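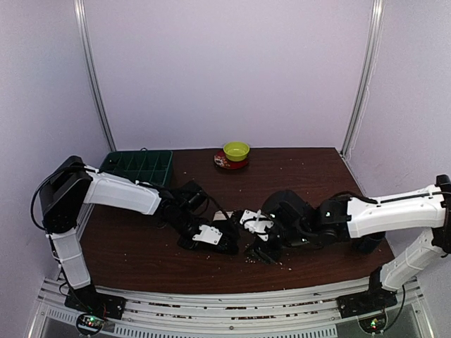 4. Setting up key and tempo detection

Plumel reads each track in your library and writes a key and a BPM value next to it. Treat both as guesses until you have heard them. The maker's sheet talks about "studio-grade" detection, and we have yet to see what studio they had in mind.

4.1 Open Library and choose Scan Folder. Start with one small folder. A full scan of 1213 tracks ties up the program for most of an evening, and the Pause button does not always pause.

4.2 Set Tempo Range by hand. The Auto setting likes to double slow songs and halve fast ones, so a waltz can come out at a speed no one could dance to.

4.3 Under Key Display, pick letter names or wheel numbers. Tollex players only read wheel numbers, whatever the box says.

4.4 Click Analyze. Leave Overwrite Existing Tags off.

CAUTION: Overwrite Existing Tags has no undo. Copy your library to a second drive first. The built-in backup saves playlists – it does not save tags.

4.5 Sort by Confidence and play the lowest 45 tracks against a keyboard or tuner. Fix the wrong ones in the Key field and press Lock.

Note: A high confidence score doesn't mean much on old recordings. Asnakech Gebru ran 548 accordion and dance-band transfers through version 2, and many that were pitched between two keys still got a confident answer. Use Fine Tune for these, or leave the key blank.

4.6 Try two or three suggested matches in headphones. "Perfect Match" compares key and BPM only. It knows nothing about vocals, intros, or whether the songs belong together.

Note: Kidus Kumsa's Habte import script carries over locked keys. It skips any file name with an accent in it, so check those by hand.

If the scan stops at 600 tracks, you are still on the trial license. See section 9.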